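カルド・ヴェルデ(ポルトガルの青菜スープ)

カルド・ヴェルデは、ポルトガル北部ミーニョ地方の生まれとされるスープです。名前はそのまま「緑の汁」。じゃがいもと玉ねぎを煮てつぶした白っぽいとろとろの中に、糸みたいに細く刻んだ青菜がたっぷり泳いでいて、上に腸詰めの薄切りがちょこんと乗ります。百科事典ふうにまとめるつもりで書き始めたんですが、好きすぎるので私の話がだいぶ混ざります、すみません!

材料
本場で使うのはコウヴェ・ガレガという、結球しない背の高いキャベツの仲間です。日本ではまず見かけないので、私はケールかちぢみほうれん草、冬ならかき菜も使います。腸詰めはショリッソ(パプリカとにんにくの効いた燻製)。スペインのチョリソでも近い味になりますが、辛口だと別の料理っぽくなるので甘口がおすすめです。じゃがいもは2人分で500グラム。多いと思うでしょう? でもこれがとろみの全部なんです。生クリームも小麦粉も入りません。

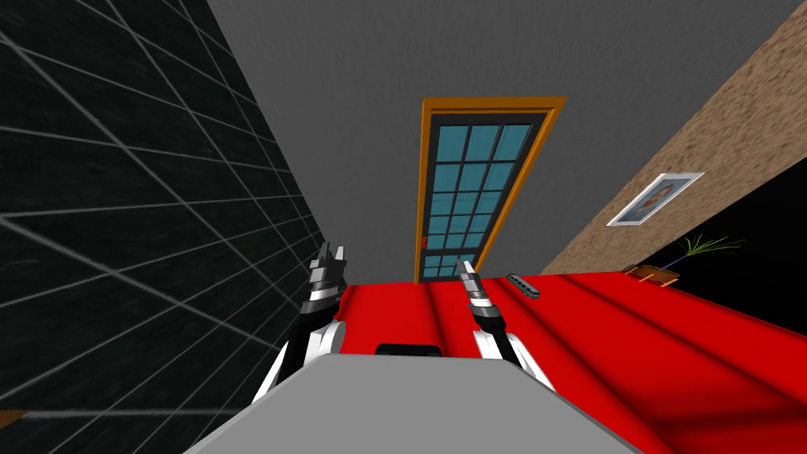

青菜の切り方は、このスープでいちばん語りたいところです。葉の軸を取って、何枚か重ねて葉巻みたいにきつく巻いて、端からひたすら薄く切る。向こうの市場には手回しの専用の刻み機があって、店先で山のように刻んで袋で売っているそうです。うちでテーブルに敷くなら、画像に広がっているような赤がいいなあと前から思っていて、緑のスープは赤の上に置くと本当においしそうに見えるんですよね。幅は1ミリくらいが理想、3ミリを超えると口の中でもそもそします。スライサーは葉がつぶれるので、私は包丁派です。

作り方
鍋にオリーブ油、玉ねぎ、にんにくを入れて弱火でゆっくり。色はつけません。乱切りのじゃがいもと水を加え、ショリッソも塊のまま一緒に煮て、途中で取り出して薄切りにしておきます。芋がくずれるくらいになったらつぶして、塩で味を決めて、また沸かして青菜を投入。細ければ2、3分で十分です。煮すぎると色がくすむし、あの青い香りも飛んでしまいます。 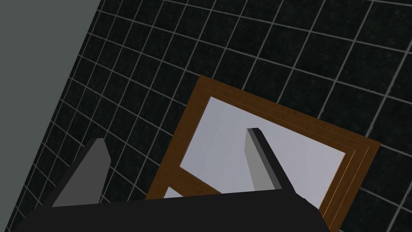
火を止めたら器によそって、ショリッソを乗せ、生のオリーブ油をひとまわし。これをケチると急に寂しい味になります(一度やって後悔しました)。添えるのはブロアというとうもろこし粉のパンで、ずっしり目が詰まっていて少し酸っぱい。ちぎって沈めて、ふやけかけたところをすくうのが最高です!

食べる場面
結婚式や誕生日の宴の夜更けに出ることが多く、さんざん飲んで踊ったあとの締めなんだとか。6月のリスボンの聖アントニオ祭やポルトの聖ジョアン祭でも、いわしの炭火焼きと並ぶ定番です。私が初めて食べたのは5月、食堂「バルヨット」(Baluyot)ででした。店主のイリディオ・エステヴェスさんは芋をミキサーにかけず木べらでつぶす人で、粒がごろっと残った舌ざわりが忘れられず、以来うちもずっとその流儀です。

よく似た料理
青菜と芋のスープは各地にあって、スペイン側のガリシアにはカルド・ガジェゴがあります。こちらは白いんげん豆や豚肉が入って、芋もつぶさないことが多く、もっとおかずっぽい一杯。ブラジルにも移民と一緒に渡っていて、寒い時期によく飲まれるそうです。

保存
つぶした芋の汁だけなら冷蔵で2日。青菜は食べる分だけ、そのつど入れてください。冷凍すると芋がぼそぼそになるので私はしません。余ったら水で少しのばして、翌朝に卵を落として食べています。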